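Can it put my dishes away yet?

Mon 20 February

My sister Nélida called on Saturday while I was up to my elbows in a roasting pan, and she said what she always says, that by the time she retires a robot will be doing all this. She's been saying it since we were kids. She retires in 17 years, so I told her I'd look into it, and then I went and lost most of a weekend to it (the pan is still soaking).

Some background if you're new here. I spent nearly three years packing orders at Celtomar before I switched to the office side, so when people talk about robots doing "simple" jobs I get a little twitchy. Picking a thing up and putting it down where it belongs was my whole day, and I can tell you my wrists had opinions. At home it's the same job with worse lighting. Laundry, groceries, the dishwasher, the stuff the kids leave on the stairs: pick up, carry, put down, repeat until bedtime.

So I wrote to my friend Giorgia Melis, who works on robot software, and asked her what the machines are practicing these days. I was hoping for folding shirts. What I got was a water bottle on a table, with a bullseye next to it. 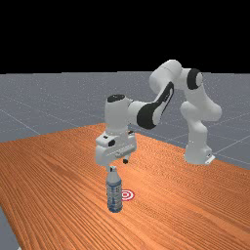 I'll admit I laughed at first. Then I started thinking about how I'd explain the job to something that has never held anything, and I stopped laughing pretty quick. How hard do you squeeze? A full bottle is one thing, but an empty one crumples if you look at it funny. Where do you grab it? By the neck is fine until you want to pour from it. And how do you know when it's really on the table and you can let go, instead of half an inch up in the air? My youngest took a good long while to work that last one out, and we lost 2 cereal bowls and a mug I really liked.

Giorgia does all this in simulation first, and that part won me over completely. A wooden table that only exists inside a computer! You can knock a bottle over 300 times before lunch and there's no floor to mop. She says the trouble comes later, when you move to a real arm and a real bottle, and the plastic is slicker than you told the computer it would be, or the light is different, or somebody left the cap loose. I asked her how often that goes smoothly and she sent back one of those faces with the gritted teeth.
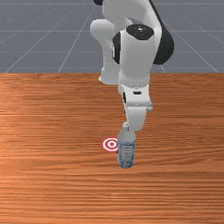 What I keep coming back to is how tidy the problem has to be before a machine can start on it. One bottle, one target, a nice clear tabletop. My kitchen counter right now has a banana, mail from the school, a permission slip I'm supposed to sign, the lid to something, and a bottle that may or may not be mine. Half of doing chores is deciding. Is this trash? Does it go upstairs? Is someone going to cry if I throw it out? You can't paint a bullseye next to every sock.

At Celtomar it was a bit easier, I'll give the robots that. Bins had labels, shelves had numbers, and the boxes came in a handful of sizes. My old shift lead, Fermín Ibarra, used to say a good shelf does half the work for you, and I think that's why I'd bet on the warehouse long before I'd bet on my house. Even there, though, the stuff that slowed us down was the weird stuff. Bags of pet food that sag in the middle, or anything shrink-wrapped. I once spent a whole August afternoon on a pallet of garden hoses and I still think about it.

I ran all this past Nélida last night and she was not impressed. She wanted to know if she should start saving up. I told her no, and to buy a better dish rack in the meantime (I have the one with the fold-down side and I love it). Then she asked what I'd pay for an arm that only did the dishwasher, nothing else, just in and out, every single day. I had to think about it for longer than I expected. More than I paid for my car, possibly. It's not a great car. 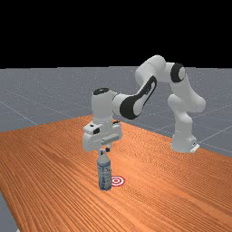 My own chore list, from easy to no chance

Moving a bottle from one spot to another: I'd say they're close, as long as it's the same kind of bottle and you keep the cat out of the room.

Loading the dishwasher: plates maybe, sharp knives please no, and the wooden spoons will always end up across the spray arm no matter who does it.

Putting groceries away: some of it. Cans, sure. I wouldn't hand over the eggs.

Laundry: washing is already done by a machine and we all forgot to be amazed by it. Folding is a long way off in my book, and fitted sheets I can't do either.

Finding the other shoe: I'll believe it when I see it.

If any of you work with this stuff and think I'm being too gloomy (or not gloomy enough), leave me a comment. I'm off to deal with that pan.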